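Lista de revisión – depósito de libros Dendine
14 July 2020

Tirada de Historia de la ayuda exterior, ed. Zariņš: 2,000 ejemplares. Conforme.
Encuadernación: 2 cajas con lomos despegados. Zarnuson dice que es normal. No lo es.
Humedad del almacén: el informe dice «correcta», sin cifra. No lo doy por bueno.
Extintores: etiqueta al día – falta ver el parte de Skindano.
Salidas: libres, al menos hoy.
Estanterías: certificadas para 1,000 kg, según el proveedor. Pedir papel.

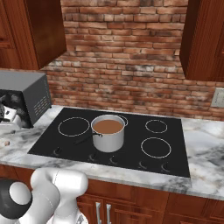
Placa de cocción negra con olla metálica.

Pendiente: repetir en August y no firmar antes.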